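Curkville Children's Museum
Learning Pages: Clothes and Cloth
How a Sports Jersey Is Made, Worn and Folded

For readers in grades 3 to 5
Updated Apr 14, 2022

A sports jersey is a shirt made for playing a game. Players wear jerseys so that teammates, referees and people in the stands can tell who is on which team. Fans wear them too, and many families have at least one in a drawer at home.

This page explains what a jersey is made of, how the letters and numbers are put on, and how to fold one so that it stays neat. Words in capital letters are listed at the end.

What is the cloth made of?

Long ago, many team shirts were made of wool. Wool is warm, but it becomes heavy when a player sweats. Cotton shirts were lighter, although they also held water. Most jerseys today are made of POLYESTER. Polyester is a kind of plastic that has been melted and pulled into very thin threads. The threads are knitted together to make cloth.

Look closely at a sports shirt at home. On many of them you will find tiny holes all over the cloth. This kind of cloth is called MESH. The holes let air reach the skin, and air helps sweat dry.

Knitted cloth is made of loops. When you pull on it, the loops change shape and the cloth stretches. When you let go, the loops move back. A player who has to reach, twist or fall down needs a shirt that can do this.

How are the pieces joined?

A jersey begins as flat pieces. There is a front, a back and two sleeves. Some jerseys also have PANELS, which are extra pieces in another color. A worker places a paper or plastic pattern on the cloth and cuts around it. In a large factory, many layers of cloth are cut at the same time.

The pieces are then sewn together along their edges. The line where two pieces meet is called a SEAM. A strip of striped or plain cloth may follow the place where two colors meet. This strip is called TRIM. It makes the shirt look finished, and the pattern of stripes can become part of how people recognize a team.

How do the numbers get there?

There are three common ways.

Sewing. Each number is cut from strong cloth and stitched on. Sometimes a larger shape in a second color is stitched underneath, so that the number has an outline.

Heat. The number is cut from a thin sheet with glue on the back. A hot press holds it against the shirt until the glue sticks.

Printing. Ink is put onto the cloth itself. You can hardly feel a printed number with your fingers.

An outline has a purpose. A dark number on a bright shirt can be hard to read from far away. A pale line around the number separates the two colors, and the shape becomes clear again.

From the museum's collection

The Curkville Children's Museum keeps 900 pieces of clothing. Of these, 19 are team jerseys. The oldest is a wool shirt from the Stavier Mill team. Mill workers played baseball in it on their days off, and it has been mended at both elbows.

Lieven Claeys looks after the clothing collection. He asks visitors to notice the places where a shirt has worn thin. "A worn elbow or collar shows you how a person moved," he explains. "We do not repair those places unless the cloth is in danger of tearing."

Folding a jersey

Letters and numbers can crack if they are creased sharply in the same place many times. For this reason it is best to fold a jersey loosely and to keep the folds away from the numbers when you can.

1. Clear a flat surface that is larger than the shirt.
2. Spread the jersey out with the numbers facing down.
3. Smooth the cloth from the middle toward the edges with flat hands.
4. Take hold of one corner or edge and bring that side in toward the middle. Do the same on the other side.
5. Fold the sleeves back so that they lie straight.
6. Bring the bottom edge up to the collar.

Slippery cloth moves easily. If a panel slides out of place, open the shirt and begin again from step 3.
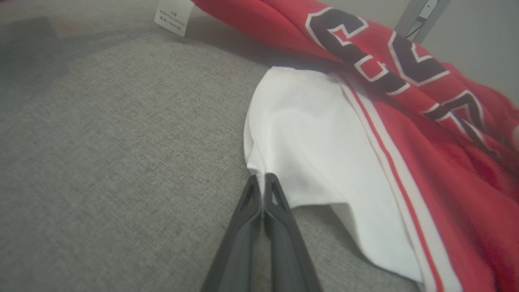

A red jersey with a white panel and striped trim. The black characters have white outlines.

Something to try

Ask an adult for two old shirts, one made of cotton and one made of polyester. The label inside the collar will tell you which is which. Put one spoonful of water on each shirt and wait 17 minutes. Touch both spots. Write down which one feels drier, and then try the test again in a different room. Anong Wannasri, who teaches our Saturday workshop, would be glad to see your results at the Learning Desk.

Words to know

MESH: cloth with many small holes.
PANEL: a separate piece of cloth that forms part of a garment.
POLYESTER: a plastic that can be made into thread.
SEAM: the line where two pieces of cloth are sewn together.
TRIM: a narrow strip added along an edge or seam.

Next in this series: Buttons, Zippers and Snaps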